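Home Notes Kitchen Archive About

Reclaiming counter space in an L-shaped kitchen
Filed under: Storage & Surfaces
2 min read

The corner of a granite counter is the deepest part and the least used. Mine collects whatever was last in my hand – a container with a red lid, a scrap of paper, a small tin. I started measuring it in November, after moving to the flat on Tindall. 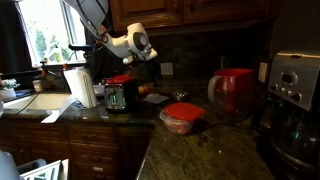
The toaster stays near an outlet. The paper towel holder goes to its left, where the roll can be reached from either leg of the L. Everything else has to justify its footprint.

Clear containers are harder to judge on a dark surface. At night I leave one light on and put them away first.

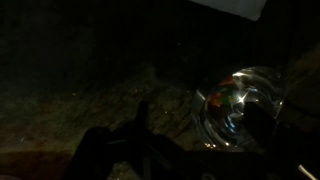 Drying is the real constraint. A rack holds 8 items before they overlap, and lids take up more room than the boxes they belong to. I stand lids at an angle and keep bowls at the outer end. The Grusta rack I had before was too shallow for this.
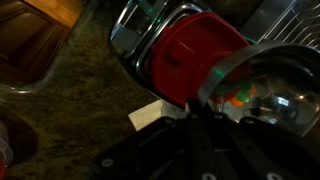
Speckled stone hides crumbs well, so I wipe on a schedule: after breakfast, and again once the rack is emptied. The knife block sits against the backsplash and gets moved once a week.
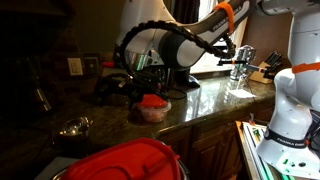 Does leftover food belong on the counter at all?

Only while it is being portioned. After that the lid goes on and the container goes in the refrigerator, on the middle shelf.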